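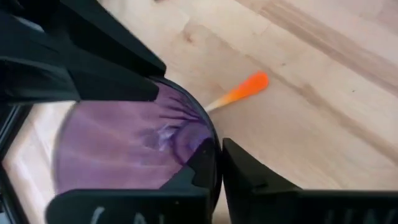
tundra_mike
So I've been running the Vusov two-finger and the Dankwa parallel gripper back to back on the same arm for a while now, and I think I'm ready to have an opinion. I do all my comparing on soft junk, because anything will pick up a block. The thin purple cup is my favorite torture test: with the Vusov on, you can see the plastic creasing in a little fan where the fingers have the rim pinched. The grip is holding the cup, sure, but that's way more squeeze than a cup like that needs, and I already had force turned down as low as the Vusov software lets me go. The Dankwa goes a lot softer on the same cup. It also drops it more. Anybody here found a middle ground that doesn't involve buying a third gripper?

Arm is a Trillow, controller is the stock one, wrist camera is a cheap little thing on a bracket I printed. Setup has been the same for both grippers except the adapter plate.

pindrop88
What are you using for finger pads? The stock Vusov ones are hard as a rock. I swapped mine in July for silicone ones I cast myself and stopped crushing stuff almost overnight. The pad does half the work for you.

tundra_mike
Stock pads on both. I know, I know. I wanted to compare them the way they come out of the box first, and then start messing with things.

gearlash
I'm going to disagree with pindrop a bit here. Soft pads hide the problem. If your gripper can't close to a set force and stop there, then you're just putting a pillow on a hammer. The Vusov reads motor current and guesses at force from that, and at the low end the guess is junk because friction in the gearbox eats the whole signal. I logged mine for a weekend, 1,104 closes on the same foam cylinder, and the low setting was all over the place. Sometimes it barely touched the foam, sometimes it left a dent.

pindrop88
Sure, but he's picking up a cup, he's not doing surgery. If the pillow works, the pillow works.

gearlash
It works until the pads wear out. Mine went shiny and started slipping, and then I turned the force up, and then I was right back where I started.

oatmeal_servo
Chiming in because I own both too (bad decisions, great garage). Question for the OP — are you grabbing by the rim on purpose? With thin cups I come in from the side lower down, where the wall is stiffer near the base. The rim is the floppiest part of the whole thing and you're picking a fight with it.

tundra_mike
On purpose, kind of! My policy likes the rim. I taught it by demo with a leader arm and I guess I always went for the rim myself without thinking about it, so now it does too. I could redo the demos but there are 400 of them and I'd like to keep my evenings.

oatmeal_servo
Ha, ok, fair. You wouldn't need to redo all of them though. I mixed a small batch of side grabs in with my old ones and it picked up the new habit most of the time. Weight the new ones heavier when you train.

lowcog
Can I ask about the camera? Your gripper takes up the whole left side and most of the bottom of the view. That would drive me nuts. Also there's an orange and yellow thing on the table right past the rim, and if the cup swings over even a little it's going to cover it completely. How does your setup deal with that?

tundra_mike
Poorly, lol. The Vusov housing is chunky and it blocks way more than the Dankwa does. That's a real point for the Dankwa and I should have put it in the first post. I've got a second camera on a tripod that sees the table from the front, and if I unplug that one my success rate falls off a cliff with either gripper. With just the wrist view the arm kind of forgets about anything behind the cup.

lowcog
Try moving the bracket out and tilting the camera in more. I went 19 mm farther out on mine and it made a big difference. You lose a little clearance by the wrist so watch your cable.

gearlash
Or go wider on the lens and leave the bracket alone. Every bit you stick that camera out is a bit more to smack into the table.

lowcog
Wide lens means the object is a tiny smudge until you're right on top of it. Been there, hated it. I'd take the smacking.

gearlash
We will never agree on this and that's fine.

kestrel_bench
Nobody's brought up the controller, and I think that's where the Dankwa drops are coming from. What rate are you sending gripper commands at? The Dankwa relaxes for a moment if it doesn't hear from you, at least on the older firmware. The Trillow stock controller gets hiccups when you're streaming two cameras through the same hub. I chased "weak grip" on mine for a month and it was the USB hub the whole time.

tundra_mike
Oh no. Both cameras ARE on the same hub. And the gripper too, now that I'm looking at the back of the desk.

kestrel_bench
Yeah. Give the gripper its own port and run your cup again before you spend any money.

oatmeal_servo
Seconding this. Also look at whether your Dankwa has the hold setting turned on, it ships off. It's buried in the second settings page under a name that makes no sense.

pindrop88
I still say try the pads! The Tundside sheet stuff is cheap, you cut it with scissors, and it comes off clean if you hate it. Just the 4 strips and you've got both grippers done.

tundra_mike
OK, update from tonight. Moved the gripper to its own port, turned hold on, left everything else alone. The Dankwa went through a whole run of cup grabs without a single drop, same rim grab as before. So I owe it an apology, and kestrel_bench a beverage. The Vusov is still creasing the plastic, no change there, so gearlash is probably right about the current sensing. I ordered the Tundside sheet anyway and I'll put it on the Vusov only, so I can see how much the pillow really buys me.

gearlash
Log the closes while you're at it. Put the same cup in over and over and write down when it starts slipping.

pindrop88
He just wants to see you wear out a pad.

gearlash
I do, yes.

lowcog
And move the bracket!

tundra_mike
Bracket is on the printer right now. Going with the 19 to start. If it hits the table I'm blaming you.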